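De : Marcus Doucet
À : liste Dultell-apprentissage
Date : 27 janvier 2025
Objet : Re: [dultell] Combien de démonstrations pour le rangement ?

Salut Obed, salut la liste,

Obed Fiadzo a écrit :
> Bonjour à tous,
> On démarre chez Pekovent une collecte pour une tâche de rangement
> (petites pièces à remettre dans des casiers). On a un bras, une
> caméra au poignet, et pas mal de questions. Vous enregistrez combien
> d'épisodes avant de lancer un premier entraînement ? Et est-ce que
> vous nettoyez la table entre deux prises, ou vous laissez traîner ?
> J'ai l'impression que notre modèle apprend surtout la position du
> casier...
> Obed

Ah, le coup du modèle qui apprend la position du casier, on a donné ! Je te raconte comment on fait sur Skistier, tu prendras ce qui t'arrange.

Pour la quantité, on enregistre par séries de 15 épisodes. Entre deux séries on change quelque chose de franc : un casier déplacé, un objet en plus, la lumière, le point de départ du bras. On a longtemps fait l'inverse (une disposition bien propre, gardée toute la journée) et le résultat était joli sur la courbe, catastrophique dès qu'on poussait le bac de quelques centimètres. Maintenant je lance un premier entraînement au bout de 6 séries, sans attendre, juste pour voir où ça coince. C'est moche mais ça oriente drôlement la suite de la collecte.

Pour ta question sur la table : on laisse traîner, et même exprès. Voilà ce que donne la vue poignet devant l'étagère orange : 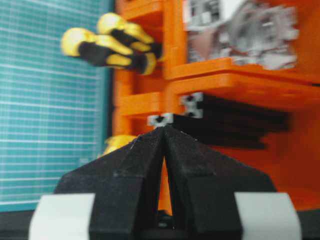 Vue poignet côté étagère, avec du flou de bougé à l'arrière-plan.

Tu remarqueras que le fond est assez chargé, entre le tapis quadrillé, les profilés et les trucs jaune et noir. Je garde ce genre d'images. Le flou aussi, je le garde, tant que le bout des doigts reste lisible. Au début je jetais tout épisode un peu flou et je me retrouvais avec un jeu où le bras ne bougeait jamais vite, donc une politique d'une lenteur à pleurer (on avait le temps d'aller chercher un café entre deux prises). Par contre je coupe les longues hésitations en début d'épisode, quand l'opérateur cherche encore sa position. Ça, le modèle l'apprend très bien, hélas.

Autre point, les doigts occupent une sacrée part de l'image. Ça m'embêtait, j'ai voulu remonter la caméra, et puis on est revenus en arrière : avec les deux pointes bien visibles, la saisie est plus facile à apprendre. Pour le contexte, il vaut mieux une deuxième caméra, fixe celle-là. Si tu ne peux pas, varie au moins les orientations de départ pour que le poignet balaie un peu tout le poste. Par exemple de ce côté-ci :

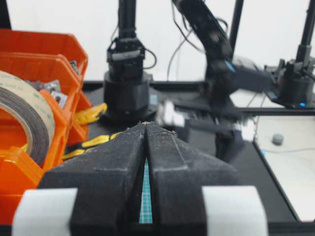
Bacs orange et rouleau de ruban adhésif à gauche, les autres bras noirs au fond.

Les équerres métalliques grises dans le bac du haut, c'est notre bête noire. Métal terne, formes qui s'emmêlent, et d'un épisode à l'autre chaque opérateur a sa manière de les attraper. On a fini par se mettre d'accord sur 2 façons de faire et on étiquette laquelle dès l'enregistrement, dans le champ commentaire. Avant ça, le modèle faisait une espèce de moyenne entre les deux et pinçait dans le vide.

Ah, et la poussière ! On en a plein sur les doigts, ça se voit bien ici. Je passe un chiffon de temps en temps, sans plus. En revanche l'objectif, lui, se nettoie à chaque changement de série, c'est écrit en gros sur la fiche du poste.

Pour le format, on est toujours sur l'outil Mowat, avec un dossier par série et les épisodes ratés dans un sous-dossier à part. Ne les efface surtout pas, on s'en ressert pour l'évaluation. Je peux t'envoyer notre fiche de consignes si ça t'intéresse, elle est un peu brouillonne mais elle tient sur 2 pages. La version propre, ce sera plutôt pour mars.

Et toi, vous pilotez avec quoi ? Bras maître ou manette ? Ça change pas mal la réponse sur le nombre d'épisodes.

À plus,
Marcus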